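About Narnau

Home > About us

Narnau repairs, refurbishes and sells mobile phones. We have a shop and workshop in Drerklow and a postal service for customers elsewhere in the UK. We are a private company, owned by the people who run it, and we are not an authorised service provider for any manufacturer.

How we started

Elvia Contreras and Walid Bitar met while working in the returns department of a phone retailer. Handsets came back with a cracked screen, a worn battery or a charging port full of pocket fluff, and most of them were boxed up and sold on by the pallet. Elvia had trained as an electronics technician and wanted to go back to bench work. Walid had run the parts store and knew where good screens could be bought and where they couldn't.

They rented a counter at the back of a dry cleaner's on Psarras Row and opened in August with one microscope, one hot air station and a cupboard of parts. Early work was nearly all screens. Battery jobs followed, then data recovery, and after a while people began leaving old phones with us and asking what they were worth. The refurbished side of the business grew out of that.

We moved to our present premises when the counter became too small. The shop is at the front, the workshop is behind it and the parts store is upstairs. The dry cleaner still takes in phones for us on Saturdays, so if Psarras Row is nearer for you, please carry on using it.

What we do

Repairs. Screens, batteries, charging ports, speakers, microphones, cameras, buttons and back glass. We work on most smartphones and on a good many older keypad phones. We also do board-level repairs, including damaged connectors and charging faults that a new port hasn't cured. Tablets are accepted if we can get the parts. We don't repair laptops, games consoles or televisions.

Refurbished phones. We buy used handsets from the public and from businesses, test them, replace what needs replacing and sell them in the shop and on this site. Every phone is sold unlocked.

Data recovery. If a phone won't start but the memory is intact we can often get it going for long enough to copy photos, contacts and messages. We need proof that the phone is yours, and we need the passcode. We cannot get past a passcode you have forgotten, and we will not try to remove an account lock.

Business accounts. We look after phones for care agencies, a taxi firm, two building contractors and a number of smaller offices. Account customers get a collection service, one monthly invoice and loan handsets while theirs are with us.

How a repair works

Bring the phone in or book it in online. We ask what is wrong, note the condition of the phone at the counter and give you a ticket. If the fault is obvious you get a fixed price then and there. If it isn't, we test the phone first and ring you with a price before doing any work. There is no charge for testing if you go ahead. If you decide not to, there is a small bench fee for board-level faults only, and it is on the price list.

Most screen and battery jobs are finished the same day if the part is in stock and the phone reaches us before noon. Board repairs take longer, usually up to nine working days, as they are all done on one bench and we take them in order.

Please back up your phone before you bring it in if you can. We don't wipe phones as part of a repair, but any repair carries some risk to data. If you can't back it up because the screen is broken, tell us at the counter and we will see what can be done first.

We do ask for the passcode on some repairs so that we can test the cameras, the touch panel and the earpiece properly. You don't have to give it. We can test with you at the counter when you collect, though you should allow a few extra minutes.

Parts

Walid buys all our parts. For most popular models we offer a choice of two screens: an original panel, either new or taken from a donor phone, and a good aftermarket panel. The aftermarket one costs less. On some models it is a little thicker or not as bright outdoors, and we will show you both if we have them on the shelf. Your receipt says which one was fitted.

Batteries are always new. We don't fit used batteries, including in the phones we sell, and we don't fit batteries that customers have bought themselves. We used to, and stopped after too many came back.

Some phones show a message in the settings after a part has been changed, saying that the part is unknown or can't be verified. This depends on the maker and the model. We will tell you before the repair if your phone is likely to do it.

How we grade refurbished phones

All the phones we sell go through the same set of tests, which Higinio Ibarra wrote and keeps up to date. Results are stored on Mimico, our own bench software, and a printed copy goes in the box. It covers the display, touch response, battery, both ends of a call, wireless connections, cameras, sensors and buttons.

There are three grades.

Grade A: no marks that show with the screen on, and light wear at most on the case.
Grade B: light scratches on the screen or case, no chips.
Grade C: heavier wear, including chips or small dents. Everything works.

The grade is for looks only. A Grade C phone has passed the same tests as a Grade A phone and has the same guarantee. If you would like more photos of a particular handset before buying, email us the stock number and we will take some.

We also list how much longer each model is expected to get security updates, where the maker has published this. A few older phones no longer get any. We still sell them now and then -- people want them as music players or as a spare for the glovebox -- but they are marked clearly, and we would not suggest using one for banking.

The people

Elvia Contreras, director. Elvia runs the workshop and does most of the board repairs. She also deals with complaints, so if you write to us about a problem the reply will come from her.

Walid Bitar, director. Parts, purchasing and business accounts. Walid is the person to contact if you have more than a handful of old work phones to sell.

Higinio Ibarra, senior technician. Higinio tests and grades the refurbished stock. He joined us from a camera repair firm and does all the lens and camera module work as well.

Maricruz Orozco, shop manager. Maricruz looks after the counter, bookings and the postal service. She speaks Spanish and Portuguese.

Teodor Hellström, technician. Teodor does screens, batteries and ports, and has a soft spot for keypad phones. If you have an old one that needs a new housing or keymat, ask for him.
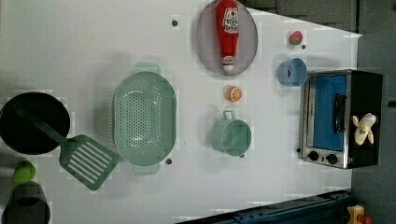

Toy kitchen pieces on a white tabletop, with the ketchup bottle on its plate

Guarantee

Repairs are guaranteed for nine months and refurbished phones for the same period. The guarantee covers the part we fitted and our work in fitting it. It doesn't cover new accidental damage, and it doesn't cover water resistance. Once a phone has been opened we can put in a new seal, and we do, but we have no way of promising it will perform as it did when it left the factory. Please treat any repaired phone as one that should be kept away from the bath.

If something goes wrong, bring or send the phone back with your receipt. If the fault is ours we put it right at no cost, and we pay the postage both ways. If the same repair fails twice we refund it. None of this affects your legal rights.

Selling us your phone

We buy phones in working order and, for recent models, ones with broken screens. Bring it to the shop for a price or fill in the form on the Sell page. The form price is what we will pay if the phone matches your description. If it doesn't, we will tell you why and make a new offer, and if you turn that down we post the phone back free of charge.

Before selling, sign out of your accounts and remove the SIM and any memory card. We check every handset against the lost and stolen register and will need to see photo ID. Once bought, the phone is wiped in the workshop, and we can send you a certificate of erasure if you want one. Businesses get one for each handset as a matter of course.

Old phones and recycling

Handsets that are past repair are stripped for usable parts. What remains goes to a licensed recycler. You can leave old phones, chargers and cables in the bin by the shop door during opening hours. Please hand swollen batteries to a member of staff -- don't put them in the bin.

Visiting and getting in touch

The shop is open Monday to Friday from 9 to 7, and on Saturday mornings. The workshop keeps slightly shorter hours, so a phone brought in late in the day will normally be looked at the following morning. We will be closed for stocktaking on Thu 22 November and will answer emails the day after.

There is step-free access from the street. Parking outside is short stay, and there is a larger car park behind the library.

For postal repairs, book online first and put the booking number inside the parcel. Wrap the phone well and leave out the charger, case and SIM unless we have asked for them. Parcels with no booking number take much longer to match to their owners.

Related pages: Price list | Book a repair | Refurbished phones | Sell your phone | Business accounts | Terms and privacy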